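HOUSEHOLD DEBT TALK - my notes, not for handing out

Slot is 29 min incl. questions. Keep moving. Water. Clicker is on the lectern, Renata Sadowski has the spare.

Open

Thanks to Renata for the invite. Do NOT do the airport story again.

Main claim, say it early, say it twice: we look at the wrong number. Press looks at total card debt. Goes up, headline. Goes down, headline. Total tells you very little about who is in trouble. What matters is what the payment takes out of a paycheck, and how much is left in the account the day before the next one.

Pause here. Let them write it down.

Why totals mislead

- Totals rise when prices rise. Same groceries, bigger balance.
- Totals rise when people feel good and spend. Also rise when people are broke and spend. Same line on the chart!
- Lots of balances get paid in full every month. Those are in the total too.
- Flip side: total can fall because lenders cut limits. Looks like people being careful. Isn't always.

If somebody asks about inflation adjusting - yes, do it, helps with the first one, does nothing for the other three.

What we did

Small study. 300 households, Kallidar and Soriano, both mid size towns, one with the plant closing and one without. Berkay Polat ran the interviews, Florante Gatchalian did the weighting. Credit them by name, Berkay is in the room.

Asked for three things: take-home pay, required payments, lowest account balance in the last month. Thats all. People will answer three questions. They won't answer forty.

Say clearly: two towns, not the country. Somebody will bring this up anyway so get in first.

The remodel loan is the one borrowing people were happy to tell us about. They'd bring it up before we asked. Card balance took until the end of the interview, if at all. So self-reported debt leans toward the stuff people are proud of. Florante has a correction for this, it's in the appendix, not going through it live.
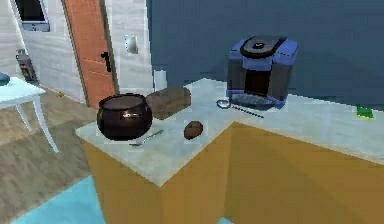
What we found

1. Payment share mattered more than balance. Households with big balances and low payments mostly fine. Households with small balances and three or four different payments, not fine.

2. Low point in the account is the best single signal we had. Better than income. Better than balance. I did not expect that, say so.

3. Timing. Payments bunched up in the same few days. Rent, car, card, all due before the second paycheck. 29 of the households had missed something in the past year and when Berkay went back through the notes, most of them had enough money over the whole month. Just not on the day.

Slow down on number 3. It's the one people remember and the one reporters get wrong. I am not saying low income isn't a problem. Saying that for this group a due date was doing damage that a bigger credit line wouldnt fix.

4. Plant closing town - thought Kallidar would be much worse. On missed payments, a bit worse. On savings, a lot worse. People were keeping current by emptying accounts. If you only look at delinquencies you see nothing until the savings run out and then you see everything at once.

Link back to the start. Delinquency is another total. Comes late.

The lender bit

Careful here, Gerardo Manalo from Rurier will be in the audience. Be fair. Rurier did let borrowers move the due date, by up to 10 days, no fee. Uptake was low. Gerardo thinks people didn't know. Bienvenido Abella thinks they knew and didn't want to phone. Both could be right. We don't have data to settle it and I shouldnt pretend we do.

Fulix did it in the app instead. Higher uptake. But different customers, younger, so don't compare them straight across. If pushed: would love to see a proper trial.

What I'd want instead of the headline number

- Payment share of take-home, by income group, published every quarter
- Some measure of the low point. Banks already have this. It's sitting there
- Count of separate payments per household, even a rough one

Mention privacy before they do. Grouped figures only. No one needs to see anybody's account.

Likely questions

Is this a crisis? No. Some households are in one. Don't get pulled into forecasting, last time it ended up in the write up as a prediction.

What about student loans? In the payments, yes. Not split out. Sample too small.

Home equity as a cushion? Only if you can borrow against it, and the people who most need to usually can't get approved. Renters don't have it at all. Short answer then move on.

Will you repeat it? Hope to, going back in March if the money comes through. Same households where we can find them.

If running over: drop the Fulix part and point 4's second half. Keep number 3 whatever happens.

Last slide is the email address, leave it up during questions. Appendix printouts on the table by the door - tell them, last time everybody walked right past.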